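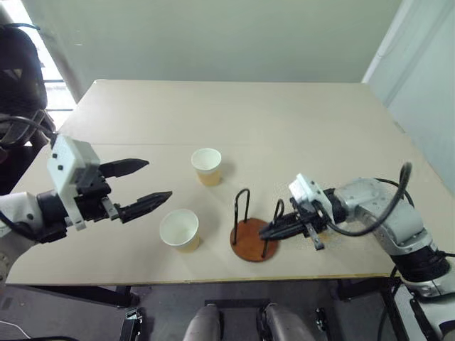
# Chapter 7: Setting Up and Looking After a Two-Arm Table Cell

The earlier chapters dealt with single arms bolted to a fixed base. A two-arm cell uses the same parts and most of the same procedures, but the arms share a work area, and a small error in one of them shows up as a problem for both. This chapter covers the setup of such a cell, the checks made before each run, and the repairs that can be done without sending an arm back to the maker.

The cell used throughout the chapter is the one at the Teltmont training shop. It has two arms, each with a two-fingered gripper, working over a table. The practice job is called Boline in the shop's records. It uses paper cups and a wire cup stand on a round wooden base. Cups are light and easy to crush, so they show a badly set gripper sooner than a metal block would.

## 7.1 The table as a reference

Every position taught to the arms is measured from the table. If the table moves, all the taught positions are wrong by the same amount. If it rocks, they are wrong by a different amount each time.

Level the table before mounting or teaching anything. Tighten the leg hardware, then check the surface with a long straightedge laid from front to back and again from left to right. Where a top is made of two panels, lay the straightedge across the seam in several places. A step that can be felt with a fingernail is enough to tip a paper cup as it is set down. Shim the lower panel and check again.

Mark the positions of the table feet on the floor with tape. After cleaning, or after any work under the table, compare the feet with the tape before turning on the arms.

## 7.2 Cable slack

The cable at the wrist needs a loop large enough for the full turn of the last joint. Too little slack pulls on the connector. Too much lets the loop catch on the other arm or drag across the parts.

To set the loop, put the arm in slow manual mode and turn the wrist to one end of its travel, then to the other. Watch the connector at both ends. The cable should never go straight. Next, bring the two arms to their closest working position and look at the space between the loops. Fasten the cable to the link with a hook-and-loop strap. Do not use a hard plastic tie, which can cut into the jacket over time.

At Teltmont, a wrist cable failed in December after 1282 cycles on the Boline job. The strap had slipped toward the wrist, and the wires had broken inside a jacket that still looked sound. The strap position is now marked on each arm with a paint pen.

## 7.3 Gripper fingers

Long fingers reach into narrow spaces, such as the gap between a wire loop and its base. They also bend more easily than short ones. Check them as follows:

1. Close the gripper with nothing in it.
2. Look at the tips from the side and from the end. They should meet evenly.
3. Slide a strip of thin paper between the tips. It should be held along the full contact area.
4. If it is held at one corner only, loosen the finger screws, square the finger, and tighten the screws a little at a time.
5. Repeat the check, then re-teach the tool point.

Step 5 is often skipped. A finger that has been squared is no longer where the controller expects it to be, and the next approach to the table may end in contact.

The replacement fingers used in the shop come from Dondeo in sets of 4. Fit them as pairs, even when only one is worn.

## 7.4 Shared space

The controller at Teltmont runs the Ďurica zone program, which divides the area over the table into a left zone, a right zone, and a shared zone between them. Only one arm may enter the shared zone at a time.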